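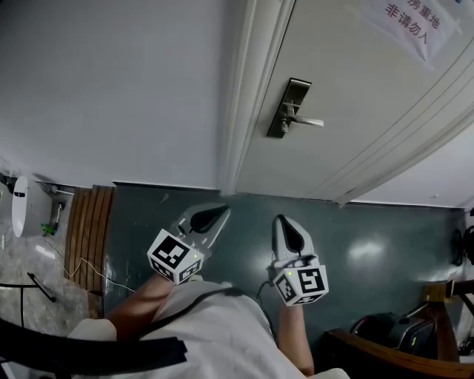 # Comparing two pairs of hand-held grippers without fooling yourself

Every gripper is wonderful for the first minute. By the sixth you have opinions, and by the end of the afternoon you have a sore thumb. I wrote this routine after we picked the Stuvden fingers over the Nollum ones on the strength of a nice handshake, then spent a month regretting it.

You need both pairs of grippers, the head camera, a room you can walk around in, and a notebook. The notebook matters more than you'd like.

## 1. Check the trackers first

Switch on both grippers and look for the indicator light on each marker cube. No light, no test. Hold the grippers out in front of you and confirm that the head camera sees both cubes. Then lower your arms to where they'll be when you're tired, and check again.

## 2. Sort out the cables

Run each cable along the forearm and clip it. Leave enough slack to reach over your head. If you think you've left enough, reach over your head.

## 3. Walk before you grab

Put on the head unit and walk a slow loop, looking down at your hands the way you would on a real job. Record from the grippers as well as the head. You want to know what each wrist camera sees when you're moving, including how much of its view is taken up by its own gripper.

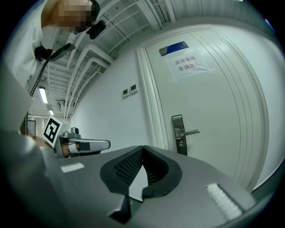 *Gripper camera view in the corridor: finger and marker at left, head unit above, and plenty of gripper body.*

## 4. Run the same dull task

Pick one task and do it 20 times with each pair. Ours is moving a Fairweather sponge from one tray to another. Swap pairs halfway through, or the second pair will take the blame for your shoulders.

## 5. Read the log

We replay everything in Traren. Our last run had nearly 3000 frames per gripper, and the left tracker dropped out at frame 1569. Find your own dropouts and watch the head video at the same moment. Usually a sleeve or the other gripper is in the way.

Write down which pair you preferred before you open the log. Comparing the two answers is educational, and a little rude.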